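Why Does a Bed Have So Many Layers?

Have you ever flopped onto a big, puffy bed and wondered what makes it so cozy? The answer is air! A duvet is really two sheets of cloth sewn together with something fluffy in between, and all that fluff holds on to tiny pockets of air. Your body warms the air up, and the duvet keeps it close to you – a bit like a coat that you don't have to button.

The little wrinkles you see on a duvet come from the cloth bending and folding over its soft filling. Try it yourself! Lay something made of cloth on your bed, pinch it in the middle and lift gently. It makes a peak, like a small mountain, with creases running down the sides. Now let go and smooth it flat with your hands (slow, long strokes work best).
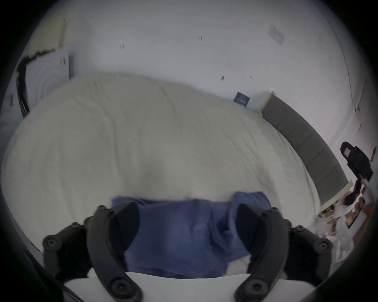 Reader from Hillberg: We tried the mountain trick with a pillowcase and then with a wool blanket, and the blanket made much fatter creases.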